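The Basket Situation

I own a wicker basket with a lid, and for two years I've been telling people it's a picnic basket. It has been on a picnic once. It was June, which in this part of Australia is a stupid time to sit on a riverbank, and the wind took the serviettes before anyone had so much as looked at the cheese.

Since then it has lived on top of the wardrobe in the spare room and become the place where things go when I don't want to decide about them. You'll have one of these. It might be a drawer. Mine has a lid, so from the outside it looks like I'm a person who has everything under control.

Last month I needed the spare phone charger and couldn't face the wardrobe, so I bought another one. That made three. I got as far as the front door feeling quite pleased with the purchase before the penny dropped, and after a cup of tea I got the steps out.

What was in it

Two tea towels from Sulgate, where I once spent a wet long weekend and evidently felt I had to prove it. Still with the cardboard band on. The instructions for a Kirkegaard lamp I gave to my sister. A bag of tealights, a corkscrew, a second corkscrew with one arm missing, and a jigsaw in a zip bag labelled "3,000 pcs (maybe)" in my own handwriting. I have no memory of writing the "maybe" but I respect it.

Also the chargers, knotted together like something you'd pull out of a drain.

The jigsaw went to the op shop with the "maybe" left on, which seemed only fair to whoever gets it. The broken corkscrew went in the bin, came back out of the bin while I thought about whether it could be fixed, and went in again. The tea towels are now in use. They don't absorb anything.

Then the basket itself needed a clean. Wicker collects a grey fluff down in the weave that a cloth just pushes around, so I went over it with the soft brush on the vacuum, then an old toothbrush in the corners, then a barely damp rag. Lid up the whole time, because the underside of the lid is where the crumbs from that one picnic had apparently been wintering. I did all this over the bath, and spent longer cleaning the bath.

I'd half planned to line it. Flondeo do a cotton liner with a drawstring, and I had it in my online cart for most of an evening before noticing it would cost more than the basket did. Plain weave it stays.

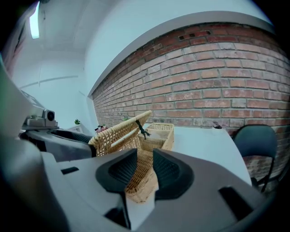

Where it lives now

Off the wardrobe, for a start. Anything I need the steps to reach is in practice somebody else's property, and I'd rather it stayed mine.

I tried it under the coffee table first, where the lid couldn't open without the whole thing being dragged out across the rug. Then the laundry, where it started attracting socks within the hour. It's ended up on the low Jullen shelf by the back door, with enough headroom to lift the lid properly, and I've made a rule that it can hold six things. Picnic things only. So far that's the good corkscrew, a chopping board, a rug that only fits if you roll it like you mean it, a sharp knife in a cardboard sleeve, and a stack of plastic cups that I'm counting as one.

The sixth thing is a phone charger. I know. It was on the bench and the lid was open.

The other two are in the kitchen drawer with the rubber bands and the takeaway menus, and I'm not ready to talk about the kitchen drawer. Maybe in spring, if it ever stops raining long enough for me to take the basket out and lose some more serviettes.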